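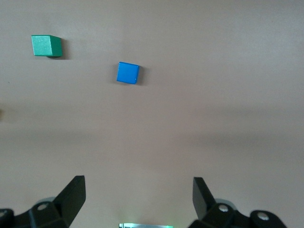
*Green block, blue block and an open gripper, seen from above the tabletop.*

I've wanted a two-arm kit to play with forever, so I was pretty happy when Mender said it'll start renting one out by the week! 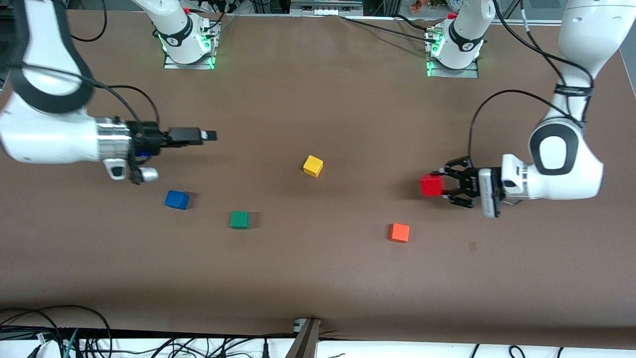

**ATIK, August** – The rental gets you both arms, the grippers and a set of colored cubes for practice (I'm partial to the red one, up in the air there). It's $185 a week, with 20 kits to go around at first. Bakari Kinyua at Mender told me setup takes 90 minutes, and I'd plan on longer if you're as slow with cables as I am. Sign-ups are open now, and I've already put my name down.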